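How a Packing Robot Gets Looked After

Reading time: 3 minutes

Most stories about robots have them saving the planet or taking it over. The robot arm at the Flilline gift works in Tredutlow does neither. It handles gift bags, five days a week, and every Monday morning somebody cleans its fingers.

The arm has a name, Mizuno, painted on its base. It stands by a smooth white table, and at the end of it is a gripper, a sort of hand with two fingers and no thumb. That sounds a bit mean, but try picking up a pencil with just two fingers of your own. You'll manage.

Before anyone goes near Mizuno, the power is switched off and a padlock goes on the switch. The person doing the job keeps the key in their pocket. A robot arm has no idea you are there. It would shove you aside as calmly as it would a cardboard box, and it wouldn't say sorry.

Next comes the wiping. Jute, the scratchy brown stuff that sacks are made of, sheds little hairs all day long, and the hairs get into everything. A soft brush does the gap between the fingers. A damp cloth does the rest. It is very much like cleaning a hairbrush, only the hairbrush cost more than a car.

Then the fingers are checked for wear. Small scuffs are fine. If a finger has a deep groove in it, it is unscrewed and a new one goes on, which takes 10 minutes if nobody drops the screw.

Once the padlock is off again, Mizuno has to practise. It is given a bag with bottles in it and has to take hold of the cloth without squashing anything. Jute is awkward. It flops, it frays, and it never sits the same way twice.

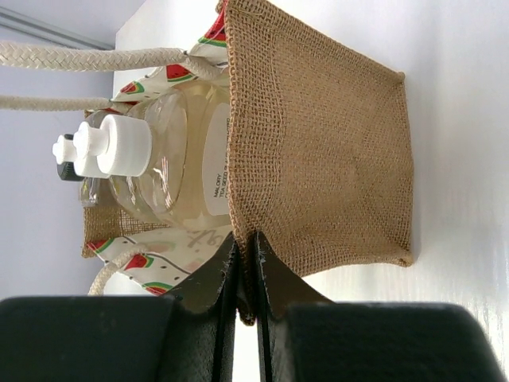 Why can't the robot just squeeze as hard as it likes?

Because a hard squeeze wears out the fingers and can crush whatever is between them. Mizuno's grip is set with a number on a screen, from 1 to 400. For cloth it is set to 80. Somebody once typed 228 by mistake, and a box of bath salts became a box of bath dust.

The camera needs care too. It is a small one, fixed near the gripper, so it goes wherever the hand goes. One greasy thumbprint on the lens and the whole table turns to fog. The lens gets its own cloth, and woe betide anyone who uses that cloth on the fingers.

Last of all, the joints. Each one has to bend all the way and back again, slowly, while a person listens. A healthy joint hums. A joint that clicks or grinds goes in the logbook. In February there was a terrible squeak, and half a morning was spent hunting for it inside the arm. It was the door.

After that the logbook is signed and Mizuno goes back to work. It has never once said thank you - but then it has never complained about Mondays either.

Cilludine Pages for Young Readers | Contact us | © Cilludine | Page last changed 6/4/18 | Back to top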